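A bright room with a good railing: talking with Sumeya Mekonnen about the Odville workspace

The first thing Sumeya Mekonnen wants to know, before I've even got my notebook out, is whether I came in looking up or looking down. Up, I tell her, and she's delighted. "Everyone should! People spend months agonizing over floors and chairs, and the ceiling gets whatever colour is left in the can."

Sumeya looks after interiors at Pedavine, the small design office that took on this big open workspace in Odville when it still belonged to Plultitex and was used mostly for storing fabric. She remembers her first visit very well (it was October, late in the afternoon, and she'd brought the wrong shoes). "It was brown. I don't know how else to put it. Brown up top, brown walls, a single string of lights somebody had hung off a nail. But it had the height, and it had that tall window with the tree outside, and I thought, well, you can't buy those."

So the whole thing went white, walls and beams and the corrugated panels in between, and it took nearly 200 litres of paint by the time the last beam had its second coat. She'd budgeted for a good deal less. Her colleague Selamawit Woldegiorgis, who kept the accounts on the job, still brings it up at lunch.

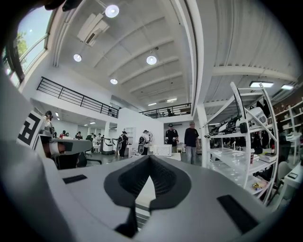 "I wanted round lights from the beginning," Sumeya goes on. "With beams marching across like that, you've got straight lines everywhere you turn, and your eye is grateful for a circle. Selamawit wanted long tubes the whole way through, for the price, and in fairness to her we did use rectangular fixtures on the other side, where the ceiling comes down lower and a round one would have felt fussy. We argued over it for weeks. I think we were both a little bit right, but don't print that." (She has since said I may.)

The air conditioning was a sorer point. Sumeya had hoped to tuck it away behind something, and the quotes for doing so came back one after another, each worse than the last. In the end it stayed up at the ceiling in plain view, painted by nobody and hidden by nothing. "It's white, it's tidy, it does its work. I've made my peace with it. My favourite cousin is much the same."

What she really likes to talk about, though, is the mezzanine. The black metal railing was made by Ayele, a family metal shop a short drive away, and the order ran to 424 separate pieces once you included the brackets. She went out there herself to see the first lengths, and came home with grease on her good coat and a jar of somebody's pickled peppers.

"Black was the only colour I considered. When everything else is so pale you need a line to follow, something to tell you where the edge of a level is — and it's a kindness to anyone whose eyesight is going, mine included. I wear my glasses on my head all day and then I can't find them."
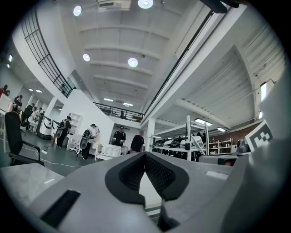 "A room like this wants people in it," she says. "When it was just finished and there wasn't a soul about, I found it a bit chilly, to tell you the truth. I went home worried. Then the desks started arriving, and the shelving, and folks began leaving their chairs wherever they'd last sat in them, and it warmed right up."

She left the brick bare on purpose, by the way. The painters had their rollers ready and she stood in front of it with her arms out. The white shelves were her doing too, and she'd have put in more if Selamawit hadn't hidden the catalogue.

I ask whether there's anything she would change, and she thinks about it for so long that I finish my coffee. "The sound," she says at last. "Hard floor, hard walls, all that height. If three people laugh at once you hear it up on the walkway. I'd like some felt panels, maybe grey, maybe something braver. We've got a quote for 717 dollars that covers just the one corner, and we'll begin there and see how it goes."

She walks me to the door, stops to straighten a chair, and asks if I'd mind sending her the name of the place where I bought my boots.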